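Antal alarga las rebajas con un mueble de baño que también quiere ser librería

La cadena Antal prolonga hasta febrero la campaña de su armario auxiliar Branby, de madera en tono miel, con un estante abierto arriba y un cuerpo cerrado abajo. La firma lo presenta como «el mueble que ordena la casa en 5 minutos». El plazo no incluye el montaje, según reconoce la propia tienda, ni explica adónde va a parar lo que antes estaba por medio.

El catálogo, publicado el 25 de enero de 2018, propone reunir en el mismo hueco la toalla, los frascos de aseo, la taza de té y los libros. La idea tiene su gracia en una exposición. En un baño de verdad, con vapor a diario, cuesta imaginar quién dejaría allí tres libros.
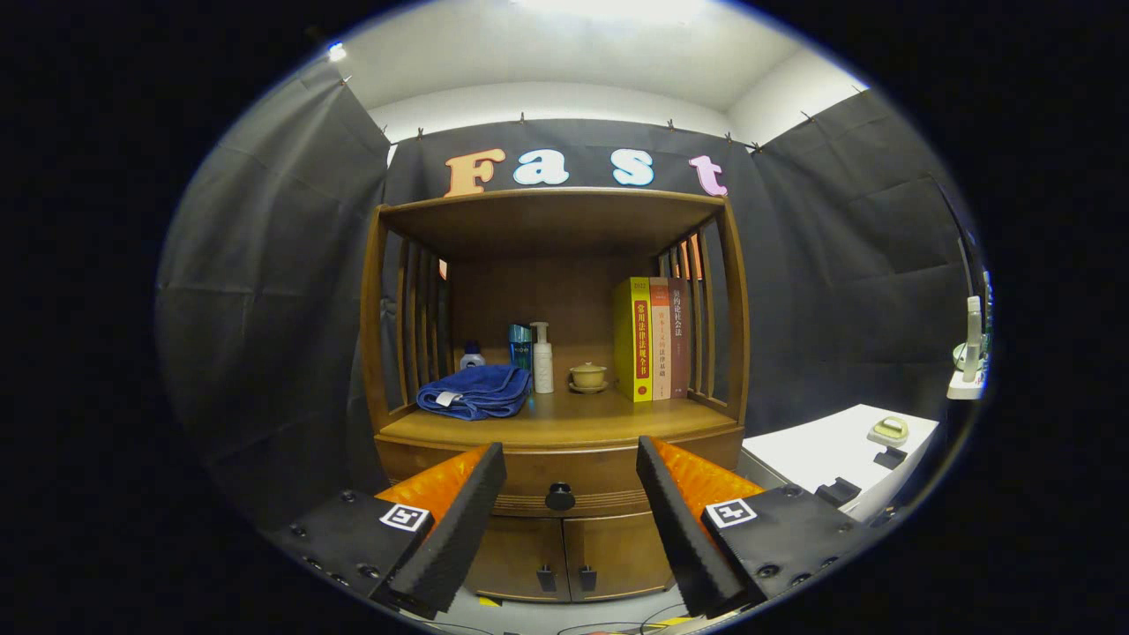

Los laterales de listones son lo mejor resuelto del diseño, aunque cualquiera que haya limpiado el polvo entre barrotes sabrá lo que le espera. Las letras de colores que forman la palabra «Fast» sobre el mueble van muy en la línea de la campaña y aportan poco al orden.

«Un estante abierto exige recoger todos los días; si no, se queda en escaparate del desorden», opina la interiorista Myfanwy Mostyn, que prefiere las puertas para casi todo.

El Branby cuesta 461 euros y se entrega en 18 días. Antal no ha aclarado si el precio de febrero será distinto del actual.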